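Search this site Search Go

Who does the dirty jobs now? Automation and the people at Wumthorpe Cattery

6 October 2019
By Agathe Millet and Régis Vasseur

We chose Wumthorpe for our report partly (we may as well admit it) because Agathe worked there for a whole June and still smells faintly of disinfectant in her own imagination, and partly because the owner, Clotilde Gautier, is about to hand some of the litter round to a robot arm and was kind enough to let us ask everybody how they felt about it.

The cattery has 11 staff, and each of them takes a turn at the trays. It is a job of bending, scooping, tipping and bending again, and the wrists and backs we heard about over tea would fill a report of their own! Nadège Jacquet, who has been there longest, told us she would happily never lift a scoop again. She also said that the tray is where she first notices a cat is poorly, and she worries about that going missing.

That worry came up in nearly every chat we had, so we took it back to college with us and kept it in mind all through our bench work, where the arm has to manage a scoop, a tray of litter and an open bin.
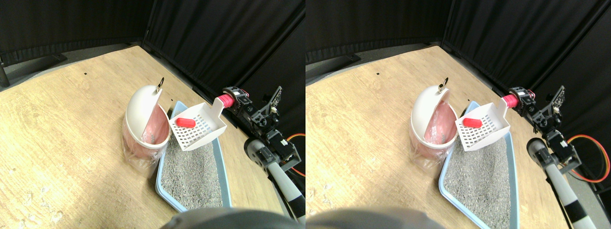 Department of Applied Technology, Student Projects

With the slotted scoop held over the tray and a small red capsule lying on it, the bin is close by with its lid tipped open, and that short trip from tray to bin is the bit of the round Nadège would most gladly give away.

Our own feeling, after all those cups of tea, is that the arm should have the lifting and a person should still walk the round and look. Clotilde agrees, and has promised that no hours will be cut while they try it. We would love to go back and see how everyone is getting on.

Contact us | © Student Projects | Back to top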